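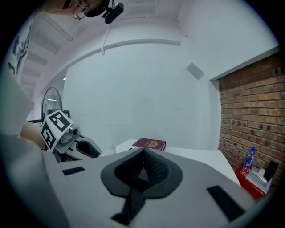 Felicja Piątek told me she could find every warranty she had ever been given and still not lay hands on her own birth certificate, and did I want to hear about the warranties? I did, of course. I went to Lirkcombe thinking I'd be asking people where they keep their important papers, and I came home with a notebook full of what they think is important in the first place (which I should probably have seen coming).

4.2 Where the papers live

We talked to 48 households, and I sat in on nearly all of the visits myself. The interview guide started with a simple request: please show me where you'd go if you needed to prove who you are tomorrow morning. Most people stood up right away and walked somewhere with great confidence. Then they opened a drawer, and the talking really started!

I sorted what they showed me into places and piles. A place is somewhere with a job, like the tin, the folder, or the box under the bed. A pile is paper that has stopped moving. In 21 of the homes the passports were in a place and everything that goes with them (name change papers, old visas, the letter with the renewal date on it) was in a pile in a different room. I had expected the opposite, given that Egilsson's earlier survey treats family papers as one bundle that travels together. 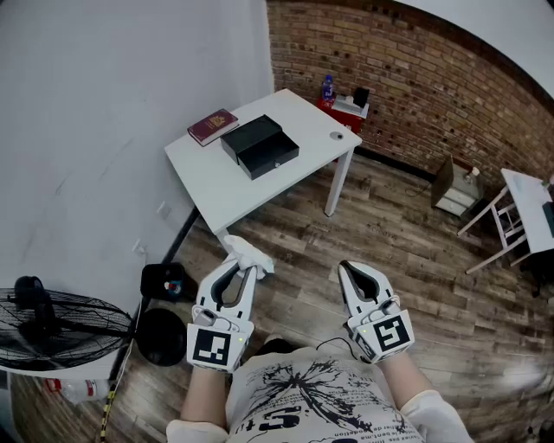
The piles had their own rules, too. People knew roughly how deep a thing was. One man reached into a stack by the phone, went down what looked like a hand's width, and pulled out his marriage certificate on the second try. When I asked if he'd like a folder for it he looked a little hurt. My colleague Ea Skov calls this depth memory, and I've stolen the term for the rest of the paper. It seems to work fine until somebody else tidies up, and then it fails all at once. Several couples told us the same argument from both sides.

What goes on top matters as well. A passport is a handy size and shape, stiff enough to keep loose pages flat, and I kept hearing it described almost as a paperweight. People put it down on whatever it was last used with, a form or a notebook or a travel guide, and the two stay together for months. I started coding these pairs as resting pairs. They were the best clue I had to the last time a document did any work. Where I could, I asked about the lower item first, and that got much longer answers than asking about the passport.

Figure 4. A resting pair: dark red passport-style book with a gold emblem, on top of a white book or stack of pages, on a white table.
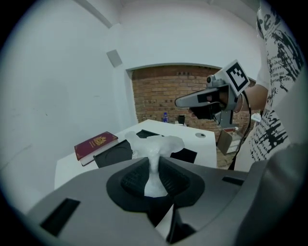 4.3 Who gets asked

Every household had one person the others shouted to. I didn't have a question about this in the first draft of the guide, and Ea made me add it after 2 visits. She was right. The person who gets asked is usually the one who filled in the last big form, and the role sticks to them long after the form has gone through. Felicja has held it since her family moved to Lirkcombe, and she would like to hand it over.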